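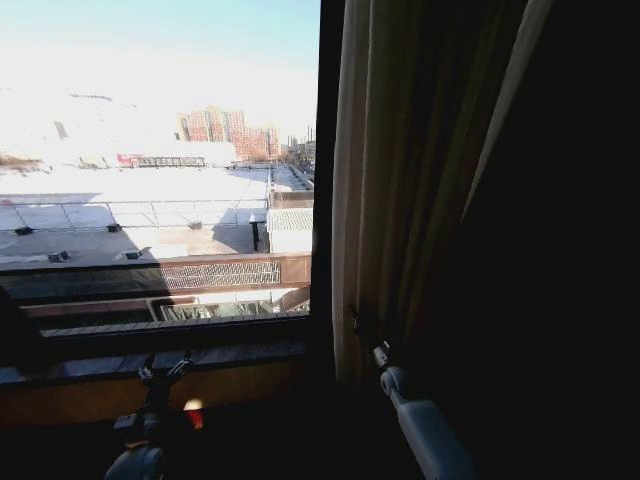
*The big window, looking out over the flat roof. Beige curtain on the right.*

# window-notes

Hi! I'm Nouhaila Lahlou and this is the README for my window notes, the plain-text log I keep about light, glare and curtains in our room on the Hastlow side of the building. It started as a scrap of paper taped to the wall and then it got out of hand (Adom Opoku's fault, he asked me for "the spreadsheet" and I was too embarrassed to say there wasn't one).

If you're new to the room, read **Curtain** and skip the rest.

## What's in here

- `log.csv` – 1,508 lines, one per look out of the window
- `curtain.md` – where the curtain was and who moved it
- `outside.md` – landmarks, so we all call things by the same name
- `old/` – Zihan Ren's notes from before I took over, untouched

Columns in the log are `time`, `sky`, `glare`, `curtain` and `remarks`. Glare goes from 0 to 3. A 3 means I gave up and moved my chair.

## Landmarks

We argued over names for weeks, so please use these:

- **the roof**: the big flat one right outside, with the thin metal railing
- **the post**: the dark upright one toward the right. Its long shadow is the best clock we've got
- **the box**: the little structure by the post with the corrugated gray top
- **the long white one**: the building past the roof, with the red sign low down
- **the towers**: anything residential on the horizon

Evander Farquharson calls the box "the shed". There are 38 rows that say shed. I've left them alone, just search for both.

## Curtain

On a clear morning, leave it open until the sun gets onto your screen, then pull it over and write down the time. Please don't tie it in a knot! It creases, and Agnes McIver is the one who ends up ironing it.

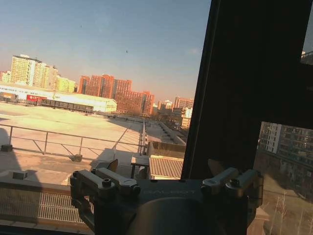 Clear skies are my favorite rows to write up, and also the ones I'm worst at. I put "blue" for the longest time, and then Agnes pointed out that it's hardly ever one color the whole way down. So now `sky` can hold two words, top first and horizon second: `blue/peach`, `blue/white`, whatever you see. The 113 oldest rows only have one word and I'm not going back to guess.

If there's a window pillar between you and whatever you're logging, lean over or put `blocked` in remarks. Both are fine.

## Known problems

- Times before April are in Zihan's format (no colon). Sorting gets weird.
- 13 rows have no glare value. I think I was on the phone.
- `white` in remarks can mean snow or just a very bright roof. I used it for both, sorry. Write `snow` only if you're sure.
- Nothing after 6 p.m., I go home.

## Adding rows

Append at the bottom and don't re-sort. If your spreadsheet program wants to "fix" the times, say no. Send me the file or drop it in the Kerr folder and I'll merge it when I've had coffee.

Still to do: a night section, if Evander ever sends me his.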